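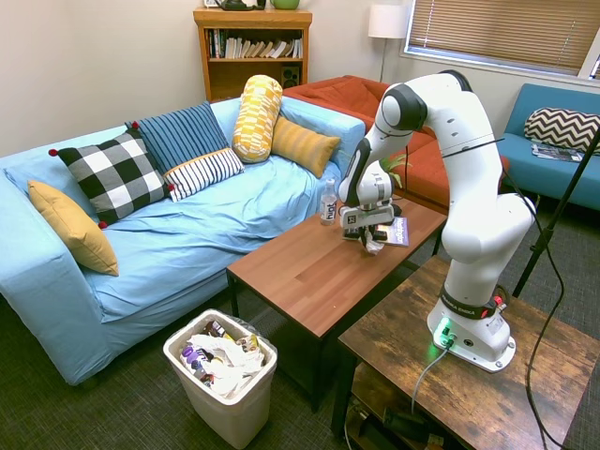
Photo: Chepkoech Urio / Zedden

How to prepare for a short interview with a film actor

You got ten minutes with an actor before the premiere. It sounds like enough time, but half of it can disappear in greetings. I write for a small film page in Erdale, and this is how I work now.

Watch the film first, or at least the trailer and one older film. Write down every question you have, then keep five. Put the most important one second. The first should be easy, for example a question about a song or a costume.

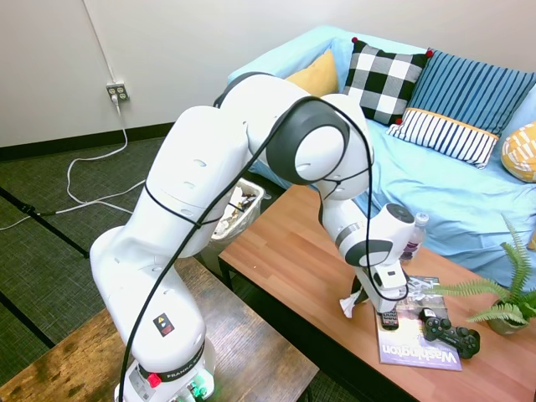
Do not ask "How was it to work with the director?" The actor has answered this already many times. Ask about one moment. When I met Thomas Fontana for the drama Marras, I asked why his character never sits down in the court part -- he talked for two minutes without stopping.

Bring a recorder and also a notebook. Write the time next to any good sentence, so you can find it later.

After the interview, type the answers the same evening. You may cut repeated words, but do not change the meaning. Check names of films and co-actors with the press office. I once wrote Pierina Valentini's name wrong, and the correction took 10 days.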